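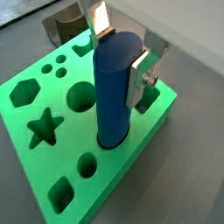
Blue cylinder, round hole, green board. View from the wrist.

1/ We're collecting demos for the shape sorter this week. The plan says 2,000 of them. I asked where 2,000 came from and got a link to a slide that says 2,000.

2/ My problem with this task: the cylinder doesn't care how you rotate it. Get it over the hole, let it down, done. The star will care. The hexagon will care. Guess which piece most of our demos use so far.

3/ Ottavio Greco says variety will come "in the next batch." I have been hearing about the next batch since November.

4/ Pulled 24 demos at random from the Trenel set last night and watched every one. In 3 of them the operator misses, backs off and tries again. Those are the ones I'd pay for. Guess which ones the cleanup script throws out.

5/ So the model sees a clean approach, a clean drop, and no idea what to do when the piece catches on the rim. Then somebody shows a success rate on the same board, same table, same lighting.

6/ Yes, I know, scale. Sanna people keep telling me scale. 136 copies of one easy motion is still one easy motion, and I'd like to see a held-out board before I clap.

7/ Back to it. I've asked for tilted boards and for the failed tries to stay in. Will post the numbers either way, including if I'm wrong.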